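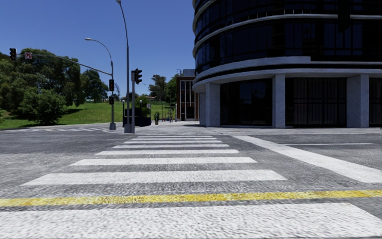
Leire Lorente wrote after the first round that comparing camera pairs on a controller tuned for only one of them measures the tuning and very little else. The objection was accepted. The second round of the Stetgate crossing trial has been redesigned around it, and we are looking for remote operators and annotators to take part.

Call for participants: camera and controller comparison, simulated street crossings

Background

Stetgate is a shared test bench for small wheeled sidewalk robots. All runs in this round take place in a rendered street environment with signalized intersections, marked crosswalks, stop lines and curbs. Two motion controllers, Fatis and Teixeira, are run with two forward camera models, one wide and one narrow. Each controller is now tuned separately for each camera before any scored run, with the same tuning budget of 200 runs per pairing. Tuning logs will be open to all participants.

The first round produced 139 usable crossings. Most of the disagreement between scorers came from two situations: heading drift on long crossings where the far stripes take up very few pixel rows, and late braking at the curb ramp. Both are covered by a revised scoring sheet.

What participants do

Operators supervise runs from a browser console and take over when the controller requests it or when the stop criteria in the protocol are met. A takeover is logged automatically, but the operator must enter the cause. Operators are not told which controller is running. The camera model cannot be hidden, as the field of view gives it away.

Annotators work from recorded runs. They mark the point at which the robot enters and leaves the crosswalk, any contact with the stop line, and the state of the pedestrian signal where it can be read. Signals that cannot be read are to be marked as unreadable and not guessed.

Time required

One training session of 110 minutes, followed by 8 scored sessions spread over March and April. Sessions start at 9:30 a.m. or 2:00 p.m. Please apply only if you can complete all of them – partial sets were dropped from the first analysis and will be dropped again.

Requirements

A desktop or laptop with a wired network connection and a full-size external screen. Phones and tablets are not supported.

Normal or corrected vision, including normal color vision.

Written English good enough to fill in short cause reports.

For operators only: a gamepad with two analog sticks. Keyboard control was allowed last time and added a steering lag that we could not separate from controller lag.

Experience with mobile robots is useful for operators and not needed for annotators. People who have worked on the development of either controller may apply as annotators but cannot operate.

Payment

Participants are paid per completed session at the Goltby hourly rate for test staff. Training is paid at the same rate.

How to apply

Use the form on the Goltby participant page. State which role you want, your time zone, your preferred start time and, for operators, the model of your gamepad. Applicants for the operator role will be sent a short latency check to run on their own connection. Results of the check are returned with the decision, whether or not a place is offered.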